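How I Finally Fixed My Wobbly, Humming Ceiling Fan

My bedroom fan started humming in December, which is a dumb time to care about a ceiling fan, but I run mine on low all winter to push the warm air back down. First it was a soft buzz. Then a tick got added on top of the buzz, and by the time I went looking for a screwdriver the whole thing was swaying like a boat at anchor.

I've now done this on every fan in the house (they all came from the same Weletti set the last owners put in), so I've got the order down pretty well.

What you need

A sturdy stepladder, a Phillips screwdriver, a tape measure, a damp rag, a balancing kit, and a non-contact voltage tester. The kit I bought was a Fovik one, just a plastic clip and a few stick-on weights, and any brand will do the same job.

Step 1: Kill the power

Go to the breaker, not the wall switch. Wait for the blades to stop, then hold the tester up to the wires at the canopy before you put your hands in there. My panel is labeled in some previous owner's handwriting and "bed 2" turned out to be the hallway, so I test every single time now.

Step 2: Clean the blades

I skipped this on the first fan and felt silly later. Dust piles up on the leading edge and it never piles up evenly. Wipe the tops and bottoms, go easy on the water, and let them dry. On my office fan this took care of half the wobble all by itself!

Step 3: Tighten everything

Start at the ceiling and work down. Check the screws holding the bracket to the box, then the set screw where the downrod meets the ball, then the two or three screws on each blade arm. Snug is enough. If you crank down on a blade screw you can strip it or crush the blade, and then you're shopping for blades.

While the canopy is down, give the box itself a shove. It should be fan-rated and it shouldn't budge. If it moves, stop right here and fix that first (or call somebody who will).

Step 4: Measure the blades

Stand the tape measure straight up against the ceiling and note the distance to the tip of one blade. Turn the next blade to the same spot and measure again. You want them within an eighth of an inch or so. Mine had one that hung low, and I brought it back by bending the arm a tiny bit, very gently, with my other hand holding the motor side steady.

Step 5: Balance it

Clip the plastic clip halfway along the back edge of one blade, power up, and watch. Move it from blade to blade until you find the one where the wobble gets better, then slide it in and out along that blade. When you find the sweet spot, stick a weight on top of the blade, on the center line, right across from the clip. Take the clip off and try it again on all the speeds. This is the fiddly part, so put on some music.

Step 6: Chase the hum

A fan can be perfectly balanced and still hum. Try it on high first. If the hum goes away, the wall control is my first suspect: a regular light dimmer on a fan motor will buzz, and it's bad for the motor too. I swapped mine for a proper Botha fan control and the room went quiet.

If it hums at every speed on the right control, it could be the motor. The coils sit in a ring around the center and the housing closes up around them, so one loose housing screw is enough to make the whole shell sing.

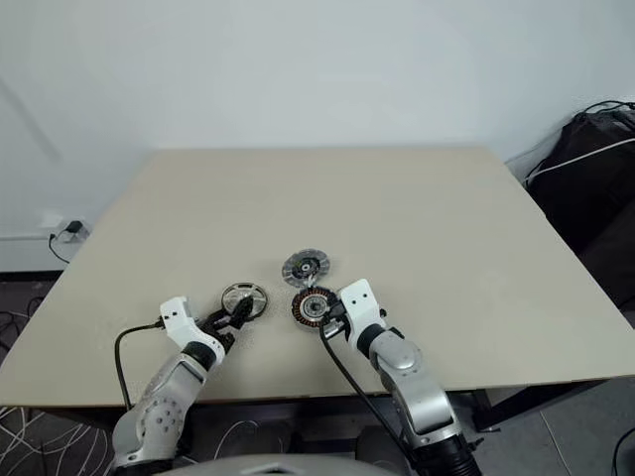

Timbridge wrote in to say that the rubber bushings between the downrod bracket and the motor are worth a look before anybody opens a housing, and that a hardened set of those had kept one fan humming through two new wall controls. I went and checked mine after reading that. Two were stiff as a board, so I replaced the lot for 7 dollars.

Run the fan on medium for an evening when you're done and then go back up and check the blade screws one more time. Mine took another quarter turn.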